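Trolow Robot Users' Group
Minutes of the maintenance meeting, June 2023

Chair: Elba Núñez
Minutes: Wendelin Stöckli
Apologies: two members from the Prastness site

1. Minutes of the last meeting

Agreed as a true record, with one correction. Under item 4 the word "replaced" should read "retightened". The left wrist camera mount has not been replaced.

2. Matters arising

The spare parts order went to Zürcher and has arrived complete apart from the grease. Elba has the delivery note. The grease is on back order and we have enough in the cupboard for the next service.

The label for the second emergency stop has been printed and fitted. Closed.

3. State of the two-armed machine

Elba reported on the home-tasks robot. It is running and can be booked, with one limit: the left arm is to be kept at reduced speed until the work under item 4 is signed off.

The fault first showed as a small knock when the left arm reversed direction. It was put down to the gripper at first, and the gripper was changed over with the one from the right arm. The knock stayed on the left, so the gripper was cleared. Elba then moved the joints singly by hand with the power off and felt play at the joint nearest the bracket. Three of the bolts there took up more turn than they should have. They have been brought back to the proper torque and marked with paint pen so that any movement will show.

Wendelin asked whether the right arm had been checked in the same way. It has, and nothing was found. Its bolts have been marked too, so that both sides can be looked over in the same round.

The wrist camera view is used for the daily check. The arm is put in the check pose and the picture is compared with the last one kept. What matters is that the body lettering and the joints on both sides are in view and that the arms match each other. If the lettering has shifted in the picture, the mount has moved and the camera must be calibrated again before any recording.

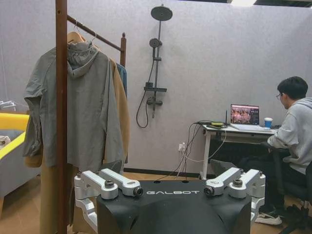

4 min read

It was agreed that the check picture should always be taken in the same pose. Elba will save the pose under the name CHECK and lock it, as it has been overwritten in the past. People may sit at the desk and work while the check is done, provided they stay clear of the arms' reach.

4. Work on the left arm

The following was agreed for the left arm, in this order:

Power down at the main switch and wait for the joint brakes to set.
Support the arm before touching any bolt.
Look at the paint marks. If a mark is broken, write down which one before tightening.
Tighten with the torque wrench only. The short hex keys are not to be used for final tightening.
Power up, send the arm to its home position and listen.
Run the slow cycle 19 times. If there is no knock, run it at normal speed.
Put the result in the log, including a result of no fault.

There was some discussion about thread lock. Wendelin would like it used on all the bracket bolts. Elba would prefer to wait until the marks have been watched for a while, as thread lock would make it harder to tell whether the bolts are coming loose or were never tight enough. Agreed to wait and bring it back to the next meeting.

5. Cables

The Prallby cable guides on the arms are holding up well. One has a rough edge and will be filed down. The slack at the elbow was set too short when the arm was last put back together, and the cable pulled when the arm was fully out. This has been corrected.

Wendelin also raised the leads that hang down behind the left end of the desk to the wall socket. They are well out of the arms' way but the base could catch them if it were driven in close. They are to be tied up in a single run along the back of the desk leg. No extra adaptors are to be plugged in there without asking.

6. Clothes rack tasks

The rack position is to be marked on the floor with tape. At present it is put back by eye, and the reach to the rail comes out different from one booking to the next. Elba asked that users with a task at the rack start with the arms folded and bring them up only once the base has stopped.

It was asked whether heavier coats could be lifted while the left arm is on reduced speed. The answer was no. Light garments only, and with the right arm where possible.

7. Batteries and charging

Charging has been steady. The base took longer than usual on one occasion and the contact plates were found to be dirty. Wiping the plates has been added to the weekly list - a dry cloth, no spray.

8. Log book

The paper log has 12 pages left. Wendelin will order another. A move to a shared file was discussed but most people present wanted to keep a book beside the machine. Entries must be signed. Several are not.

9. Actions

Elba Núñez: save and lock the CHECK pose; finish the slow cycle test on the left arm; chase Zürcher for the grease.
Wendelin Stöckli: tie up the desk leads; tape the rack position; order the log book; file the rough cable guide.
All users: sign log entries.

10. Any other business

The full service is planned for November. The machine will be out of use while the joint covers are off, and bookings for that month will open late.

Date of next meeting to be sent round by Wendelin.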